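Notes for the library talk, 23 January 2024
Do we need another flooded city? Reading three dystopias with a cold eye

Start without the slides. Ask who finished Noromitz. Expect fewer hands than bought it.

Opening point. Publishers keep telling us the end-of-the-world novel has something new to say. I have read 14 of them since last winter and I'm not convinced. Most are a road trip with worse food.

First book: Noromitz, by Shirley Zacharias. Praise the first 67 pages -- the siblings bartering for insulin is the best thing in it. Then the map turns up, and everybody starts explaining the government. Read the bridge passage aloud. Stop before the dream.
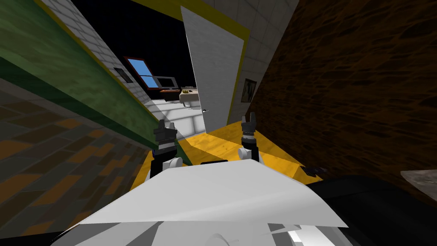
Slide 2. A doorway and a tiled floor.

Second book: Puvov, by Ľubomír Kadlec. The jacket calls it "unflinching." It flinches in almost every chapter. Whenever someone is about to die we cut to the weather. Mention Mhairi Moffat's review, which was kinder than mine, and say where I think she's wrong (the ending is vague, and she calls that open).

Third: Oltska, by Thu Hầu. Short. No gangs, no chosen child, no speech on a rooftop. I went in expecting to dislike it and mostly didn't. The middle sags. Don't oversell it.

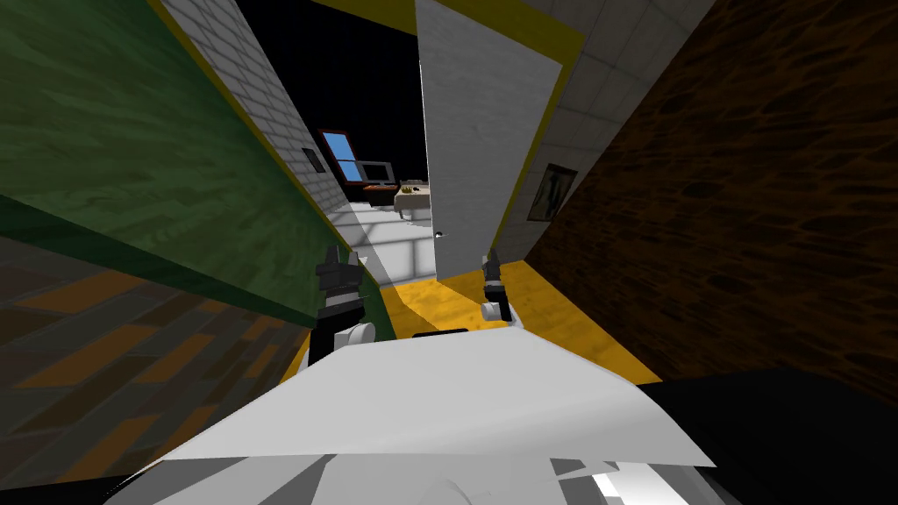 Does a dystopia have to explain how the world ended?
Only if the characters would care, and in Oltska they're too busy finding seed potatoes to ask.

Someone will bring up the sequel to Noromitz. I've read the sample chapter. Say so, and say it has another map.

Leave ten minutes. Gareth Staniforth has the microphone for questions. Book list is on the back table.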